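Open day at Zelix, quick notes before I forget it all

Typing this on the train with about half a charge left so excuse the state of it. Went to the open day at Zelix with Joaquín Carrasco, who got the tickets through his old course tutor. Free, but you had to book, and you had to wear the visitor badge or you got sent back to the desk. I got sent back to the desk.

Small place. Smaller than I thought. Two floors over a tile showroom, bad parking, very good biscuits. They'd split us into groups of 19 and ours went upstairs first, so the talk came before the demo. Wrong way round if you ask me – half the group hadn't a clue what was being talked about until an hour later.

The talk was Constanza Benítez on teaching arms to pick things up. Household stuff mainly. Her line was that a factory arm does the same pick all day and a kitchen one never gets the same pick twice. She's a good speaker, fast, no notes. Slides were a bit much. One had so many arrows on it that somebody at the back laughed and she laughed as well and skipped it.

Main thing I took from her: they do nearly all the early work in simulation. Build the table, the arm, the crates and so on in software, put cameras in the software too, and run the job over and over before a real arm goes near a real mug. Each job gets 1,000 runs with the things moved about, then they look at what went wrong. She said the boring failures are the useful ones. Wish she'd said more about that, but the slot was only 40 min and there were questions about jobs and funding that ate up most of the end.

Somebody asked whether it carries over to the real world. Answer was "some of it". Friction is the pain, apparently, and anything soft. They've got a towel task that has been on the list since July and she pulled a face when it came up.

Then downstairs. Gerrit Maes ran the demo, which was the simulator up on a big screen with him driving. He let people call out what to try. First lot of shouts were all silly (throw it! stack everything!) and then it settled down. Baltasar Quezada, who I'd not seen in years and who was in our group by pure luck, asked to see it from the gripper's own camera and that was the best bit of the afternoon for me. You go from the whole room to a few inches of table. Everything gets enormous and you lose track of which way is up. I couldn't have told you where anything else was. Gerrit said that's what the arm has to work with up close, plus the wide view, and the trick is getting the two to agree.

I asked why the arm hangs upside down. He said reach, mostly, and you keep the table clear. Fair enough. Then I asked about the holes in the table top and he said they copied the bench they have next door, same spacing, so you can bolt things down where you like in both. Liked that. I've a sheet of pegboard in the shed doing nothing.

Things I meant to ask and didn't:
– how long one run takes, start to finish
– why a Rubik's cube (maybe just that everyone's got one?)
– if they ever put the clutter in by hand or if it's all random
– whether a hobby arm like my Vamow could use any of it

Joaquín was less taken with it than me. He wanted to see metal move, and the real bench was shut for the day becuase of some insurance thing. I get that. Eight of us hung about by the door hoping somebody would give in and open it. Nope.

Hipólito Arancibia did the goodbyes and said they'd do another in the spring if there's interest. There was interest, the car park was rammed. If you go, get there early and eat first, biscuits aside.

They sent round a couple of stills from the demo afterwards so here you go.

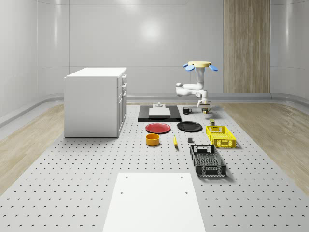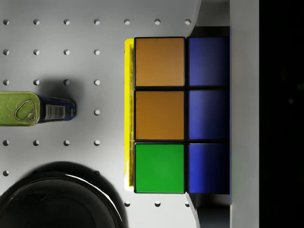
Both from the simulator: the wide view with the arm over the table, then close in at the gripper with the cube.

Battery's on 8 percent. More when I've had a proper look at the handouts, and I still owe you all the write up on the shed wiring.

Recent posts
Vamow arm, part 3: the elbow still squeaks
Sorting the shed, again
Amoah motor drivers – worth the money?
Ilska controller first impressions
What I'm reading, July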